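¿Cómo guardo las diapositivas antiguas de la familia? 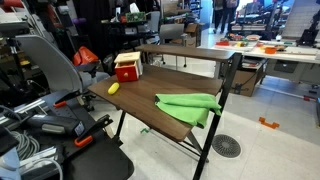

Hola a todos, he heredado 300 diapositivas de fiestas del pueblo y quiero donarlas en octubre al museo local. ¿Les quito los marquitos de cartón?

Bekholm
¡Qué alegría leer esto! No, por favor, déjalas en su marco, que muchas veces la fecha y el lugar están escritos ahí (a mí me salvó con las de mi abuela). Fundas sin PVC, caja de archivo, y pregunta antes al museo, que el nuestro solo aceptó 100.

Jarel
Yo las tengo en una lata de galletas y tan bien.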